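The Long Goodbye, Priced by the Line

My aunt Bríd Tully got 30 words in the local paper when she died, and eleven of them were the address of the crematorium. She would have been annoyed by that. She had lived eighty-odd years in a town she regarded as badly run, and had written to the same paper on most of its failings at considerably greater length, free of charge.

The trouble is that a death notice is sold like a parking space. The form on the Reltumton Gazette's website had a little counter in the corner, and past thirty words it turned red and began adding up. My cousin wanted "much loved". I wanted "formidable". We had money for one, and after a short and undignified telephone call we settled on "much loved", on the grounds that it was what people put.

It is what people put. I have been reading the notices ever since, with a mug of tea, like a man checking the racing results. In one month of them I found 174 people who had passed away peacefully. I don't doubt their families. But I knew two of them, and neither had done anything else peacefully, and I can't help feeling that somewhere between the kitchen table and the printed page a person had been ironed.

The old obituaries in the library are no more honest, but they're far better company. There's one from between the wars for a corn merchant who "held decided views on drainage". I would have crossed the road to avoid him and I miss him terribly. Somebody sat down and thought about that man for an hour, and disliked him a bit, and it shows.

Vesna Shehu, who writes eulogies for families who can't face doing it, told me she throws away the first page of her notes every time. The first page is always the same: devoted, generous, would do anything for anyone. On the second page somebody's brother remembers that she cheated at cards. Vesna charges £210 and says most of it is for waiting.

There is now a quicker way. An outfit called Juverov will do you a tribute from a questionnaire, and in the spirit of research I filled one in for Bríd. Hobbies: letters of complaint. Favourite saying: "I think you'll find". Back came 800 words before I'd got the lid back on the biscuits. Bríd, it said, had "a passion for communication" and "touched the lives of all who met her". The second part is true of the man at the council highways desk, though I'm not sure he would choose the verb.
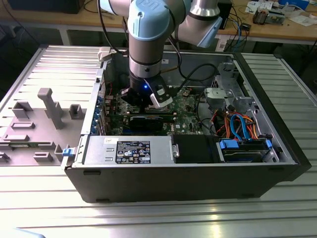
I'm told these things will improve, and I dare say they will. My objection is to the questionnaire. It asks for the good bits, in boxes, from people who haven't slept. Nothing on it would ever have fetched up the fact that Bríd kept a bucket by the back door for other people's umbrellas and then, if she liked the umbrella, the umbrella.

So here is my modest proposal. Papers should give every dead resident one free sentence, on condition that it couldn't be said of anybody else. No "peacefully", no "sadly missed". The family may have a week to come up with it. They may row about it, and in fact I'd recommend it, as ours was the first proper conversation my cousin and I had managed in years.

I put this to the Gazette in writing. They thanked me for my interest and sent a list of charges, including one for a border with doves.

Bríd's sentence would have been about the umbrellas. My cousin still says it should be the bus shelter, and the letters she wrote until they moved it, and then the letters she wrote until they moved it back.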